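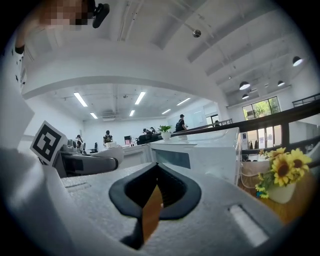
Do you know how a sweater is made from only one thread? The secret is the loop.

When you knit, you pull a new loop through an old loop. Then you do it again, and again. With 2 needles you make one row after another row. In the village of Ernden, children learn this in December, when it is dark early. A first scarf there has 200 rows!
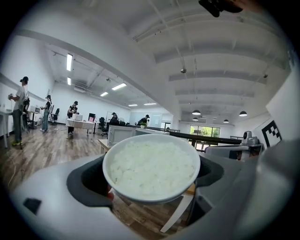
Yarn can be thin or thick, and this changes the size of each loop. Thick yarn makes big loops, so your scarf grows fast. Thin yarn makes very small loops, and they sit close together, like the grains of rice in a full white bowl. You can still see every one if you look well.

**Try it:** Take some thick Corneo yarn and make 10 loops on your needle. Do not pull too hard. If one loop falls down, catch it soon, or a hole will run down your work like a small ladder.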